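Looking After Old Clothes and Textiles at Home

Most houses have a few pieces that nobody wears but everyone wants to keep: a christening gown, a uniform, a beaded jacket from a grandmother's wardrobe. The methods used in museum stores work at home too, and most cost very little.

Clean before you store. Body oils and old food spots turn brown over the years and draw moths. Cotton and linen in sound condition can be washed by hand in cool water with a plain detergent. Silk, anything beaded and anything with a fringe should be left dry. Lay it flat, put a piece of nylon net over it and vacuum through the net on the lowest setting.

Take out pins, paper clips and safety pins. They rust. Cover metal buttons with a scrap of tissue so they don't mark the cloth next to them.

Use acid-free tissue, unbuffered for silk and wool. A pack of 300 sheets from Fanix will do a large family collection with plenty left over. Roll the tissue into soft sausages and lay one inside every fold. Stuff sleeves and bodices lightly -- they should hold their shape without being stretched.
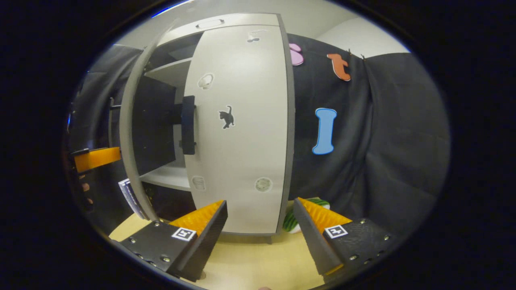
Keep boxes off the floor and away from outside walls. Attics get too hot and basements too damp. A closet in the middle of the house is usually best. Put a cheap humidity gauge on the shelf and look at it now and then. Mine reads 47 percent in January and I leave it alone.

Hang only what is strong enough to hang. A wool coat is fine on a wide hanger padded with batting and covered in washed muslin. Bias-cut dresses, knits and heavy beading go flat in a box. For padding I use the Brundska batting, cut in strips and wound around the hanger until it is as thick as my wrist at the shoulders.

Label everything. Write in pencil on cotton tape and tack it inside the waistband or neck with two loose stitches. Never use ballpoint, iron-on labels or tape with glue. I number pieces the way the Vasau costume store does, one number per item, so a jacket is 2,621 and its matching skirt is 2,622. Put the same number on the outside of the box.

Once a year, unpack it all, check for moth cases and refold along different lines. Old creases split if they are left in the same place.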